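week 3 notes: paper sizing + surface prep (bring these to studio)

Sizing = whatever keeps the sheet from drinking up the ink. Gelatin, starch, or synthetic. Two places it goes:

- **internal**: mixed in the pulp before the sheet is formed
- **surface**: brushed or dipped on after

Most cheap drawing paper is internal only. Fine for pencil. Wet ink feathers if you rework the same spot. 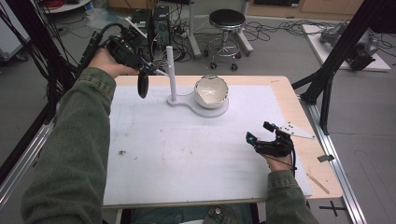 Weight is not the same as sizing!! People mix these up on the quiz every term. A 100 lb sheet can be soft as a blotter. Check the maker's sheet, the Moltgate pad says "surface sized" on the back cover in tiny print, the Lullau one doesn't say at all so test it.

**Drop test**
1. one drop of clean water on a scrap
2. tilt to the light
3. bead stays up = well sized. Goes dark right away = not much size
4. do both sides, they're often diffrent

Write down front/back in pencil BEFORE you cut the sheet. Corner is fine. 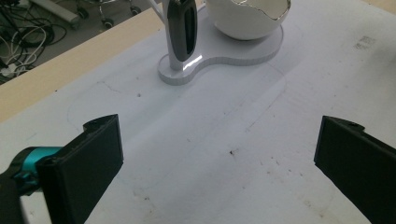
Gelatin recipe (Lornenell handout has a stronger one, don't use it for thin paper):

- 50 g gelatin
- 3 liters cold water, soak till swollen
- warm slowly, never boil
- brush on warm, hang to dry

Too thick and it cracks when folded. Too cold and it goes on in lumps, put the pot back in the warm water bath and stir.

Old sheets: size breaks down with age and damp. Soft patches show up as dark blots under a wash. You can resize a whole sheet, patching one spot leaves a ring.

Reading: D'Amico, chapter on rag papers, skip the mill history part. Reserve shelf no. 1018.

For next time: six drop test scraps, labelled, taped in your notebook. Tape on the back of the scrap pls, not over the drop.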